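Tiltard H2 Hand-Held Gripper – Setup, Care and Spare Parts

14 comments 37 shares

The Tiltard H2 is a two-finger gripper which the operator carries in the hand. It is sold in pairs, left and right, and the left one is a mirror of the right one. The page describes how the pair should be prepared before work, how to keep it in order between the shifts, and which parts you can order from us.

Weight of one unit is 684 grams with pads mounted. The battery gives 90 minutes of work, and we advise to change it before it is fully down.

What is in the case

Two grippers, two chargers, one hex key, one spare set of finger pads, one small tube of joint grease, a cleaning cloth. The pads in the case are the Ameta ribbed type. If you ordered smooth pads they come in a separate bag, please check the bag before you write to us that they are missing.

Checking the jaws before work

Switch the gripper off. Open the jaws to the full width and look at both sides. The linkage arms should stand evenly, and each pivot pin should sit flat in its joint. If one pin stands higher than its neighbor, press it with the thumb. A pin which comes up again needs a new clip (part 18 in the list that comes in the case).

Next, look at the pads. A pad must lie fully on its backing piece, without a gap at the tip. Wipe it with the dry cloth. Do not use alcohol on the pads – it makes them hard in some weeks and they begin to slip on metal.

We recommend to do the check over the same table where you will work, with the jaws wide open and nothing between them. A small clip that falls on cloth stays where it fell, but on a stone counter it rolls away.

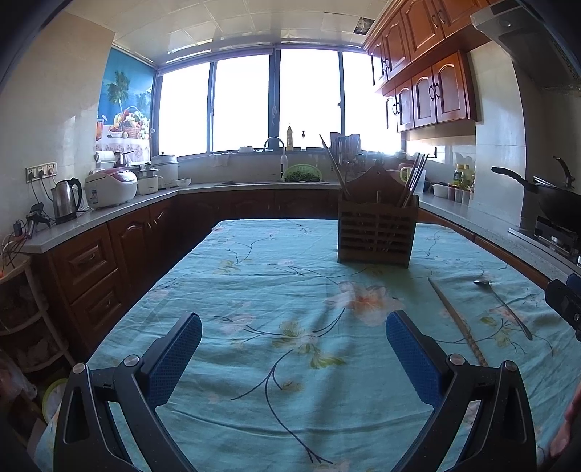 Closing test with a thin object

Many customers do only the test with the wooden block from the old manual. The block is too thick to show a bad alignment. Chukwuemeka Tijani from our service bench prefers cutlery and chopsticks, and since April we do it so with every returned unit.

Take something thin and stiff and hold it upright over an open holder. Close the jaws slowly. The two fingers should meet it at the same moment, and the object should stay upright when you stop moving the hand. If it leans to one side, one finger comes earlier than the other. Turn the adjusting screw on the early side by a quarter turn and try again.

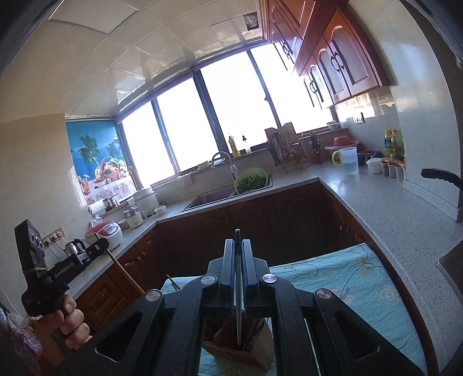

Repeat the closing five times, and then do the same with the second gripper. A wooden stick is good for the other hand, it is lighter and shows a weak grip sooner. Write the screw position on the card in the lid of the case. When two persons share one pair, they should also share the card, otherwise each one adjusts after the other and the screw wears out quickly.

Regular care

After each shift: wipe the pads and the arms, leave the jaws half open in the case.

Every 500 closings: one drop of grease on each pivot, no more. Open and close ten times, then remove what comes out. Grease on the pads must be washed off with warm water and a little soap, and the pad dried before it is used.

If the jaw makes a clicking sound, stop the work. In most cases it is dust in the joint, but it can be also a broken clip.

Spare parts and repair

Pads, clips and pivot pins are kept in stock at our Besberg store. Complete arms are made to order. For repair please send both grippers, also when only one has the fault, so that Jummai Igwe can adjust them as a pair. Put the card in the case too.

Questions about older units with the Mirzaei grip go to Ottavio Cocco at the same address.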